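Unit 2: Automation and the People on the Floor
Course handout, Bemonville evening program. Read before the April session.

Last unit covered machines that replaced one motion, such as a press or a conveyor. In this unit we look at handling work: picking up, turning, straightening and putting down soft goods. It was automated late. A cushion changes shape when it is held, and a fixed machine does badly with that.

Our case is Humov, a furniture supplier with 41 people in its finishing and display section. Two years ago the company began preparing to automate part of the handling. The first change was to the jobs of the people already there. Some of them now do the handling with a gripper in the hand, and the recordings are used to train the machines.
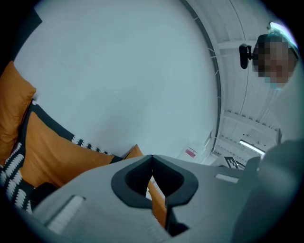

Job content is the first thing to compare. Before the change, a finisher at Humov was judged on output per shift. A finisher on recording duty is judged on clean repeats, so the pace is slower and the attention is closer. Setting orange cushions against a black and white patterned fabric used to be a few seconds of work with bare hands. With the tool, the worker keeps the head bent toward the gripper and has to think about each grasp. Several people said they were more tired after this - in the neck and wrist mainly - though they moved fewer pieces.

Pay is the second. Humov kept recording duty at the finishing rate. Bitar, a smaller firm, set up a separate grade and gave 21 hours of paid training. Troletti rotates the duty so that no worker does it for two shifts in a row.

Terms to know: task redesign, deskilling, rotation, tacit skill.

For discussion: Who should be paid for a skill once it has been recorded? Which of the three firms would you rather work for, and on what terms? Bring one page of notes.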